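Globe terrestre de bureau

Imprimer | Envoyer par e-mail
Mis à jour en octobre — par Leonie Sheehan

Le globe terrestre de bureau est une représentation sphérique de la Terre, de petit format, destinée à être posée sur une table, un secrétaire ou une étagère. Il se distingue du globe de parquet, monté sur un piètement reposant au sol, et du globe de bibliothèque, plus volumineux et généralement pourvu d'un cercle d'horizon. Son diamètre dépasse rarement la largeur d'un sous-main.

Constitution

La sphère est formée de deux hémisphères assemblés à l'équateur. Le matériau a varié selon les périodes : papier mâché enduit de plâtre, carton pressé, tôle, puis matières plastiques moulées. La carte est imprimée à plat sous forme de fuseaux, bandes étroites dont les pointes se rejoignent aux pôles. Deux calottes circulaires masquent la jonction des pointes. Dans la fabrication sur carton, les fuseaux sont collés avant l'assemblage, ce qui oblige à recouvrir le joint équatorial d'une bande imprimée.

L'axe traverse la sphère ou se limite à deux pivots courts. Il est porté par un méridien, complet ou en demi-cercle, fixé sur un pied. L'inclinaison usuelle, voisine de 23 degrés et demi par rapport à la verticale, reproduit celle de l'axe terrestre. Certains modèles bon marché sont montés droits.

Graticule et couleurs

Le réseau des parallèles et des méridiens, ou graticule, est imprimé en trait fin. L'intervalle le plus courant est de 10 ou 15 degrés — ce dernier correspond à une heure de rotation. Sur les modèles de couleur sombre, le trait est souvent très peu contrasté et ne se lit que de près.

Les océans sont bleus dans la cartographie scolaire. Les fonds bruns, ocre ou crème relèvent d'un usage décoratif et imitent le vieillissement du papier et des vernis. Ces globes dits « à l'antique » portent volontiers une rose des vents, une étoile ou un cartouche, placés dans les zones dépourvues de terres. La nomenclature y est parfois moderne malgré l'apparence du fond. Le modèle Anach, de la maison Erkex, combine ainsi des contours repris d'une carte de 1656 et des frontières contemporaines, anomalie relevée par Keith Heywood dans son inventaire de la collection de Fodthorpe. Cet inventaire recense 93 pièces, dont 4 sans pied d'origine.

Datation

En l'absence de millésime, la datation repose sur les noms d'États et de villes et sur le tracé des frontières. Elle ne donne qu'une date au plus tôt, les éditeurs ayant écoulé leurs stocks de fuseaux longtemps après un changement politique. Les globes à fond bruni posent une difficulté supplémentaire : la teinte peut être imprimée ou résulter de l'oxydation du vernis. Un examen sous le méridien, où la surface est mieux protégée de la lumière, permet le plus souvent de trancher.

Emplacement et entretien

La sphère doit rester à l'écart du soleil direct et des sources de chaleur, qui provoquent le retrait des fuseaux et l'ouverture du joint. Sur une table de travail, il convient de ménager un dégagement suffisant pour la rotation et de tenir les câbles hors de portée du pied. Le contact répété d'une gaine souple laisse sur certains vernis une trace mate difficile à reprendre.

Le dépoussiérage se fait au chiffon sec, de l'équateur vers les pôles. L'eau est à proscrire sur papier verni. Pour les globes éclairés à piles, on retire celles-ci avant tout stockage prolongé, les coulures d'électrolyte attaquant les contacts et parfois le pied.

Voir aussi : fuseau (cartographie), globe céleste, sphère armillaire, atelier Kurtuluş.
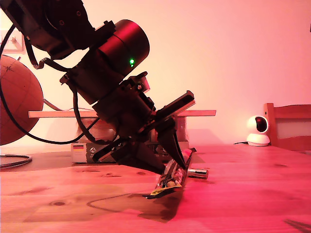
Les globes célestes de même format suivent les mêmes règles d'assemblage, à ceci près que le graticule y est établi en ascension droite et en déclinaison. Ils sont traités dans un article séparé.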